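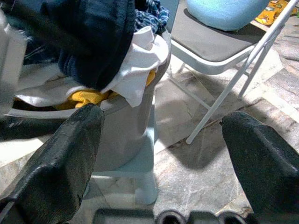 Terncombe laundry room swap is back for a second round

Print this story | E-mail this story

The Terncombe clothes swap is on again this March, and if you missed the first one you have no idea how much fun it is to dig through other people's shirts on a cold morning! Doors open at 9 a.m. in the old Ernberg building on Aaltonen Street, and everything that comes in gets sorted, hung up and sent out to a new closet.

Last time 2,198 pieces changed hands, everything from baby socks to a full-length wool coat that three people wanted. Organizers are hoping to beat it, and they have added an extra hour in the afternoon for folks who work mornings.

The rules are easy. Bring up to 30 items, clean and dry, and take home as many as you brought. Shirts and dresses go on hangers as soon as they come out of the basket, sweaters get folded, and anything with a missing button goes to the mending corner, where Muvitz Fabrics is giving away thread again. Hangers are always short, so bring spares if you have them. Color doesn't matter a bit, and kids' hangers are very welcome.

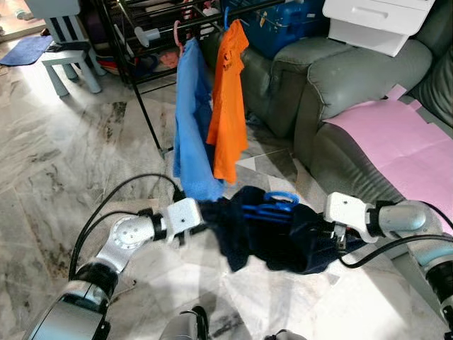 One regular wrote in to say that the hanging racks were the best part last time, and that she would happily give up a whole table of folded things for one more rail, especially for work shirts, which come out of a pile looking like they were slept in.

More rails are coming, and the racks will be spread out so two people can get past each other with full arms. Sorting starts at 8 a.m. for anyone who wants to help, and there will be coffee and those terrific cinnamon rolls from last time.

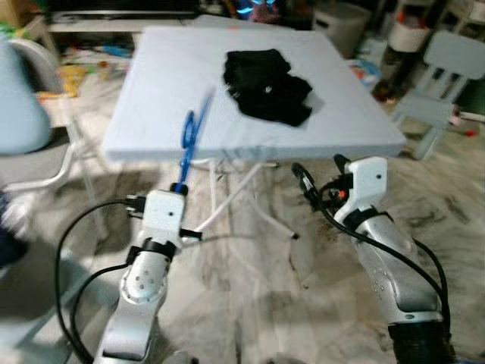
Dark clothes are worth a little extra care before you bring them in. Go over them with a lint roller, check the pockets for tissues, and shake them out by a window. Black cloth is the worst for this. One small white speck in the middle of it and your eye goes right there, so a minute with some sticky tape is time well spent. It's amazing how much better a plain black top looks after that, and those are always the first to go.

Shoes and bedding can't be taken this time, but coats are fine up to any size. Kids' clothes for ages 4 to 14 are wanted most of all, and they will have their own rail close to the door.

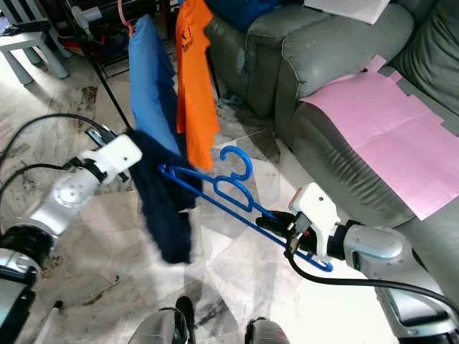

Whatever is left at the end of the day gets bagged by size and offered again at the next swap. Admission is free. Park behind the building and use the side entrance.

Print this story | E-mail this story

Comments (3)

rowhousemom
So excited!! I got a raincoat last time and have worn it nearly every day. Is there somewhere to try things on?

T. from Aaltonen St.
Yes, there was a curtain at the back last time. Bring a thin top to wear under things, it goes a lot faster.

pegbag
I have a whole bag of hangers in the garage, will drop them off early.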